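4.2 What people leave behind: the contents of shared tubs 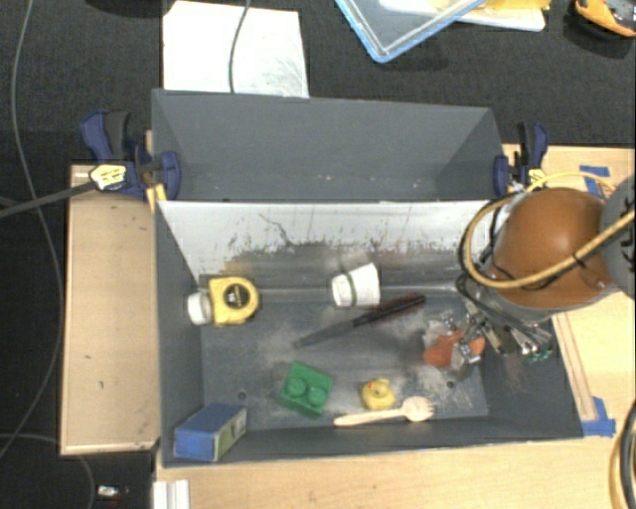

The second strand of the study concerns the things that tenants of shared workshops stop using but do not throw away. Our interviews in Rennie had already suggested that members hold firm views on tidiness, most of them about other members. We wanted to set those views beside the objects themselves. Between the start of March and the close of the survey we therefore recorded the contents of 173 communal storage tubs at 3 sites: two in Rennie and one, larger and considerably colder, in Drimavport.

Each object was entered once, under the most ordinary name the recorder could think of. An early attempt at finer sorting was given up after a long afternoon spent deciding whether a jam jar of screws was one object or many. (It is one. The jar decides.) In all we logged 3,099 objects, of which 430 fell into the class we call "not from here", meaning food packaging, drinks cups, post, clothing and anything else with no part in the work of the room.

Members had told us with great confidence that such items were rare. When shown the tally, they explained that it came from the other site. This was said at all three sites.

Figure 3. Contents of a shared tub: tape measure, paper cup, brush-like tool.

The mixing of tools and refuse matters for our argument. Earlier work on household clutter tends to treat rubbish as something that has failed to reach the bin. In a shared room the matter is more delicate. A cup lying among tools may belong to somebody, and to remove it is to claim a say over another person's things. Leaving it costs nothing and offends no one in particular. Several members described walking past the same item for weeks, and could date its arrival more exactly than they could date their own last payment of rent.

Tools follow a different path. A tape measure put into a common tub is seldom given up in any formal sense; its owner simply buys another and lets the first drift into general use. We found one member who had borrowed back his own tape for most of a winter, with thanks.

The Verkbridge labelling scheme, under which each object carries a dated tag, was tried at the Drimavport site and dropped. The tags survived well. By the final visit on April 10, 2019 they had become a recognisable class of clutter in their own right, and we have counted them as such in Table 5. Records for the scheme were kept in Cluveo, whose export function rounds all dates to the nearest month, so we make no claim here about how long any single object stayed put.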